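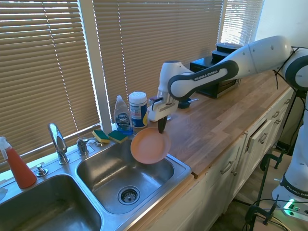 Step 1: Clear the decks

Washing up by hand in a double sink is a two-basin job, and it goes badly if one of the basins is already full of yesterday. Empty both. Check the strainer for peas. Hang a dry towel over the front edge where you can grab it with wet hands, and put the sponges on the ledge at the back, near the soap.

Run the hot water into one basin, with a small squirt of washing-up liquid. Small. A 500 ml bottle lasts me 2 months, and I am not a tidy person.

Glasses go first, then mugs, then plates and bowls, cutlery after that. The frying pan goes last, however loudly it calls to you. Use the yellow side of the sponge on anything coated. The green side is for roasting tins and grudges. 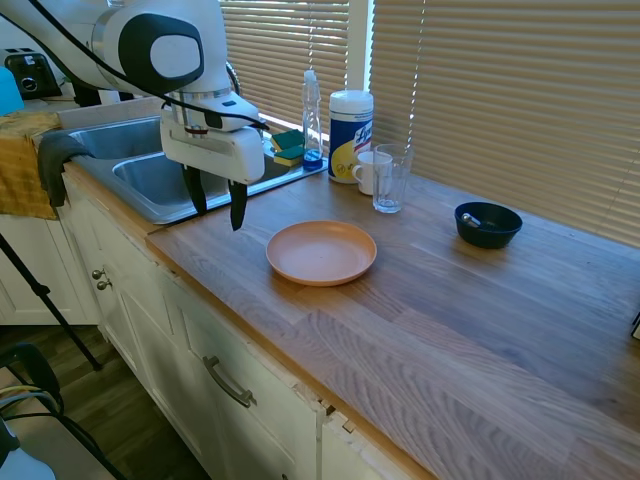

Step 2: Park things on the worktop

If you have no rack (my Veloso one rusted through in July), the worktop will do, provided you dry as you go. Water left sitting on butcher block leaves a mark, and you will be looking at it for years. I leave roughly a hand's width between pieces. Keep the glass and the mug back from the front edge, and put the plate down last, as it's the one you'll be lifting again in a minute.
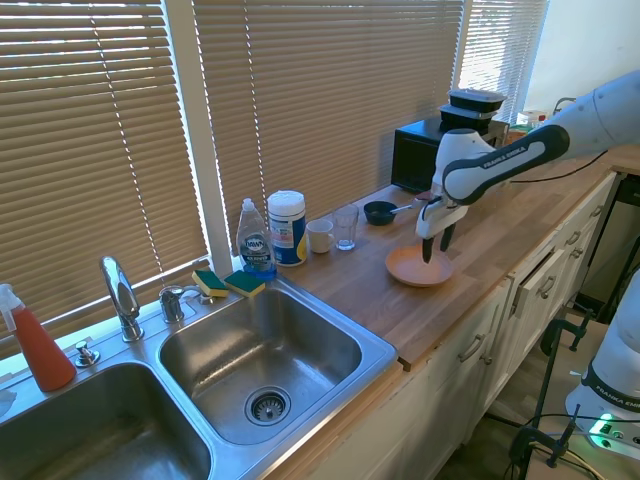

Plate at the front, glass and mug back by the window.

Step 3: Wipe down

Wrung-out cloth, along the grain, then the dry towel. Oil the wood 4 times a year, or whenever guilt strikes.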